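Budgeting for a two-armed tidying robot: how to plan the purchase

Filed under: Equipment planning

Start with the rooms, before you ask anyone for a price. Walk each one with a tape measure and write down the narrowest gap the base must pass, the floor covering, and the height of every surface it has to reach. We did this at Honinside on a Saturday and it changed our shortlist.

Step 1. Split the budget
Put 60 per cent of the money against the robot itself. The rest covers hands, batteries, delivery, training and repairs. Suppliers tend to quote for the body and arms only — ask for the hands as a separate line.

Step 2. Ask for the same quote twice
We sent one list of jobs to Lindusia and Firnov and asked each to price it with simple grippers and again with five-fingered hands. Allow 90 days from order to delivery.

Step 3. Plan for spares
Order 2 spare batteries and one spare hand. Check the charging time too. Ours is 55 minutes, so a third battery would have sat on the shelf.

Step 4. Book a trial in your own room
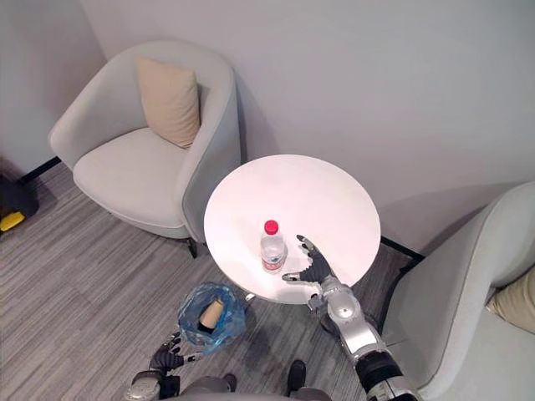
A trial should use your furniture and your rubbish, on your own floor. Slaoui lists a day's trial as a separate charge, and we would pay it again. Choose jobs that need both arms. A plastic bottle on a round side table, with an open bag down by the other hand, tells you more about reach than a data sheet does. Leave the armchairs close to the table if that is how the room is normally kept.

Step 5. Set the service money aside
Get the yearly service price in writing before you sign, and ask whether the fingers are covered. On one of our quotes they were listed as consumables.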